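What Is a Push-Button Switch?

Skumex Learning: Everyday Things, Sheet 5
Written by Seung-woo Um

A switch is a part that turns electricity on or off. Light switches on a wall are one kind. A push-button switch is another, and it is worked by pressing it with a finger. Push-button switches may be found on lifts, at pedestrian crossings and on the front of large machines.

How does it work?

Electricity can only flow around a complete path. This path is called a circuit. Inside many push-button switches there are small pieces of metal called contacts. When the button is pressed, the contacts touch and the path is complete. When the button is released, a spring pushes them apart again. Some switches work the other way round, and pressing them breaks the path.

What are the parts called?

The part that is pressed is the cap. Around it there is often a metal ring, known as a collar. Beneath these is the body, which fits through a hole in a panel. The contact block is at the bottom, and wires are joined to it. Once a switch has been fitted, only the cap and the collar can normally be seen.

Why are the caps different colours?

Colours help people to choose the correct button quickly. Green is often used for "start" and red for "stop". Yellow may be used as a warning.
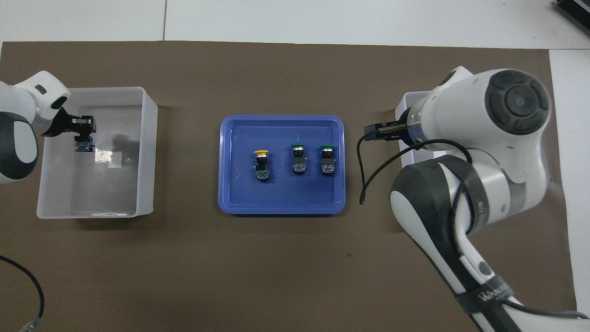 Switches are usually sorted before they are fitted. Trays and bins keep the parts together, and a mat protects the table underneath.

Something to do

Look for push buttons at home or at school with an adult. Draw one of them and label the cap. Never open a switch or touch its wires.

New words: circuit, contact, collar, panel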